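Capítulo 4

A mesa de todo mundo: superfícies partilhadas e a arte de devolver as coisas ao lugar

Antes de falarmos de método, preciso confessar uma coisa: eu fui, durante muitos anos, uma pessoa de pilhas. Pilha de papéis à esquerda, pilha de pratos perto da pia, pilha de coisas "para ver depois" em cima da cadeira. Quem me conheceu na época da faculdade ri quando descobre que escrevo um manual de organização doméstica e de pequenos escritórios. A Soledad Olivares, que dividiu apartamento comigo e hoje usa este livro com as turmas dela, costuma abrir a aula contando o episódio do grampeador na gaveta dos talheres. É verdade, o grampeador estava lá. Ficou lá um semestre inteiro, entre as colheres de sobremesa e o abridor de latas, e a gente já ia direto àquela gaveta quando precisava grampear alguma coisa (o que, pensando bem, é um sistema!).

Nos três primeiros capítulos tratamos de lugares fechados: armários, gavetas, caixas. São lugares gentis. A porta fecha e o problema some até a próxima visita. Agora chegamos às superfícies abertas, e entre elas à mais difícil de todas, a mesa que serve para mais de uma coisa. Mesa de copa de escritório, mesa de cozinha onde alguém faz a lição, bancada de ateliê onde também se toma café. Vou chamá-la de mesa mista, na falta de nome melhor. Meu editor queria "superfície multifuncional", mas eu não consigo escrever isso sem bocejar.

4.1 O que mora e o que passa

A primeira distinção deste capítulo é bem simples e vai nos acompanhar até o fim dos exercícios. Numa mesa mista há coisas que moram ali e coisas que só estão de passagem. Moradora é a peça que tem endereço fixo na mesa: se você a tirar, alguém vai perguntar por ela. Passageira é a peça que chegou para uma tarefa e devia ir embora com ela. A caneca do café é passageira. O porta-canetas é morador. O prato do almoço é passageiro por excelência, e o envelope da conta de luz, coitado, é um passageiro que perdeu o trem.

O problema é que as passageiras viram moradoras sem pedir licença. Um rolo de fita que veio fechar uma caixa fica para a caixa seguinte, depois fica porque já estava, e quando você percebe ele ganhou aquele pedaço de tampo por usucapião. Nos meus primeiros cursos eu tratava isso como falta de disciplina. Mudei de ideia. Hoje acho que é quase sempre falta de destino: a pessoa não guarda a fita porque a fita não tem para onde voltar.
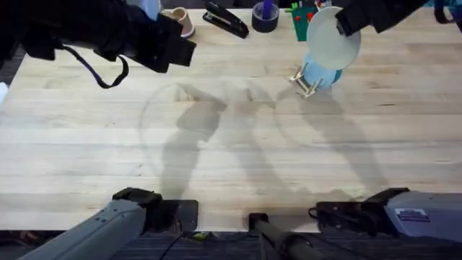

Quando comecei a dar oficinas, eu pedia aos alunos que separassem as coisas por tamanho, e era um desastre. Ficava bonito por uma tarde e inútil na manhã seguinte, com a tesoura grande ao lado da assadeira só porque as duas eram compridas. O que funciona é separar por família de uso, e para isso gosto de mesas como esta, de tábuas claras, onde a papelaria e a louça convivem no mesmo tampo. O grampeador preto e o rolo de fita azul-escura são da mesma família, e o suporte verde na beira do fundo faz bem o papel de vizinho deles. O prato branco, a caneca ou copo azul-claro e o pequeno escorredor de madeira formam a outra família. E temos o copo de papel tombado, que para mim é o passageiro clássico: decida logo se ele ainda vai ser usado ou se vai para o lixo, e não deixe essa decisão para o fim da arrumação. Repare também na coisinha roxa enfiada no miolo da fita. Pode ser uma caneta, pode ser um palito, e eu já vi muita gente usar rolo de fita como porta-treco. Voltaremos a esse costume na seção 4.3, com carinho e com alguma severidade.

4.2 Começar pela louça

Se a mesa tem louça e papelaria ao mesmo tempo, eu começo sempre pela louça. Já tentei o contrário, claro, tentei de tudo. Mas prato ocupa muito tampo, copo cai com facilidade e um respingo no papel estraga a tarde de qualquer um. Tirada a louça, o resto da mesa aparece e a gente respira.

Aqui entra o meu móvel preferido neste mundo, se é que dá para chamar de móvel: o escorredorzinho de pinos. Gosto dele por causa das fendas. Uma pilha de pratos aceita tudo, prato grande em cima de pequeno, pires no meio, uma tampa perdida, e para tirar o de baixo você levanta todos os outros. A fenda só aceita um prato por vez, em pé, e ele sai do jeito que entrou. Para quem está aprendendo, isso vale ouro, pois o lugar de cada peça está desenhado na própria madeira.

Algumas orientações práticas, que peço que você experimente antes de concordar comigo:

Segure o prato pela borda de cima e desça na vertical até sentir que ele encaixou. Se entrar torto, levante e recomece, sem forçar o pino.

Deixe a frente do escorredor livre. Um copo encostado nele atrapalha mais do que parece, principalmente se você for canhoto numa casa de destros, como é o meu caso.

Comece pela fenda mais distante da sua mão e venha chegando para perto. Quem começa pela mais próxima passa o resto da tarefa esticando o braço por cima dos pratos já colocados.

Copos ficam fora das fendas. Dê a eles um canto próprio, um pano, uma bandeja, o que houver.

O Gyula Vincze, que revisou este capítulo comigo e discorda de mim em quase tudo, defende que o escorredor nem devia ficar em mesa mista: lugar de escorredor é ao lado da pia e ponto final. Entendo. Na casa dele a pia tem bancada dos dois lados. Na copa do escritório da Plistell, onde dei um dos meus cursos, a bancada da pia media 50 centímetros e já estava tomada pela cafeteira, então o escorredor foi para a mesa e lá ficou, muito bem, obrigada. Deixo as duas opiniões registradas e você decide conforme a sua cozinha.

4.3 A papelaria e seus esconderijos

Passemos ao outro lado da mesa. Papelaria tem um vício que a louça não tem: cabe em qualquer buraco. Clipe dentro de xícara, borracha dentro de pote de açúcar, caneta dentro do rolo de fita. Cada um desses esconderijos parece prático na hora, e o preço vem depois, quando alguém precisa da fita e tem que desalojar a caneta, que vai parar solta no tampo, que rola, que cai.

A minha regra é que recipiente é recipiente e ferramenta é ferramenta. O porta-canetas guarda, a fita gruda. Parece implicância, eu sei! Mas faça o teste por uma semana na sua própria mesa e depois me conte.

Sobre o suporte em si, três linhas apenas, porque o capítulo 6 é todo dele. Prefira um que fique em pé sozinho mesmo vazio. Ponha-o na beira de trás, junto à parede se houver parede, para que a parte da frente continue sendo mesa. E não compre um grande demais: suporte grande chama caneta seca, e caneta seca chama mais caneta seca.

O grampeador é um caso à parte. Ele não cabe no suporte, é pesado para o tamanho que tem e escorrega para onde for empurrado. Eu o deixo paralelo à beira do fundo, ao lado do suporte, sempre com a mesma ponta virada para mim. A Hajnalka Somogyi, que foi minha aluna e depois minha sócia, marcava o lugar dele com um pedacinho de fita colada no tampo. Achei exagerado até trabalhar uma semana na mesa dela.

4.4 Antes dos exercícios

Você vai precisar de uma mesa de verdade, com a bagunça de verdade. Não arrume antes! Muita gente dá uma ajeitadinha por vergonha e depois não tem o que exercitar.

Exercício 1. Escolha uma mesa mista da sua casa ou do seu trabalho e escreva, em duas colunas, o que mora e o que passa. Se ficar em dúvida com alguma peça, crie uma terceira coluna e siga em frente.

Exercício 2. Para cada moradora, anote a família de uso. Se uma família tiver um único membro, veja se ela não mora melhor em outro cômodo.

Exercício 3. Retire as passageiras, começando pela louça. Anote qual delas não tinha destino, pois é com essa peça que vamos trabalhar na seção 4.5.

Guarde as folhas. Na página 66 há um quadro em branco para você passar as respostas a limpo, e vamos retomá-lo no capítulo das gavetas rasas.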